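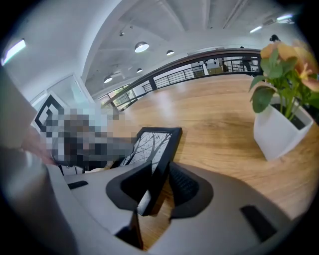

Ingeborg Reinholz wrote in after the last issue to say that tidying a table is a solved problem, that any arm with a decent depth camera can lift an object and put it down somewhere else, and that we should stop covering it as if it were research. She has a point about lifting. The rest of her letter we disagree with, and the numbers from the Jasamgate trial are a fair place to start.

The trial covered one chore: clear a table of small furnishings, wipe it, and put everything back where it was. Demonstrations were collected by people using hand-held grippers, and a policy trained on them was then run on a fixed arm with matching fingers. The object set was deliberately dull. It had picture frames, planters, coasters, a table lamp and a stack of magazines. There were 122 scored runs on layouts that did not appear in the training data.

The arm completed the first pick in 86 of those runs. It completed the whole chore, with every object back in position and nothing tipped over, in 26. Most of the loss came after the pick, in placement.

Picture frames account for a large share of it. A frame is thin and rigid, and it gives parallel fingers very little to hold. Gripped near the middle of an edge it will pivot about the contact line as soon as the arm accelerates. Ribbed finger surfaces reduce the slip but do not remove it. Squeeze harder and the load goes into the border, where light frames are weakest. A person corrects for the pivot with the wrist, without looking. The policy had wrist camera images and finger width to work with, and neither says much about a rotation of a few degrees while it is starting.

Setting a frame down is worse. The bottom edge has to meet the table flat, and a frame with a fold-out stand needs the stand open before release. In the runs where the stand had closed during handling, the arm put the frame down anyway and it fell over. No recovery behavior had been demonstrated, so none was available.

Planters gave a different kind of trouble. The container is easy to grip if the fingers can reach it. Leaves and blossoms hang over the sides, and the approach path that is clear for one planter is blocked for the next. Artificial stems bend and spring back, so contact with them did little harm, but it shifted the planter enough to spoil the grasp. The arm has no notion that a leaf may be pushed aside and a lamp may not.

Glossy tabletops also cost some runs. Overhead lights produce reflections that move with the camera, and on two occasions the arm closed on bare wood next to an object. Ginevra Orlandini of Ciltisex, whose group supplied the fingers, suggests adding demonstrations under varied lighting before changing any hardware. We agree, as it is the cheaper test.

Speed is the remaining item. The median completed run took 60 minutes less patience than we had feared, to borrow the lab's own joke, but it was still several times slower than a person doing the same table. For a home user that may be acceptable if the machine works while the house is empty. On a shop floor, where a display table has to be reset between customers, it is not.

Vogler plans a repeat in December with force sensing in both fingers and the same object set. The scoring sheet will separate pick, carry, placement and final pose, which the current one does not do cleanly. We have asked for the failed runs to be published along with the good ones.

Readers with placement data of their own, on frames or anything else thin, are invited to send it in. Please state the finger material and the number of layouts.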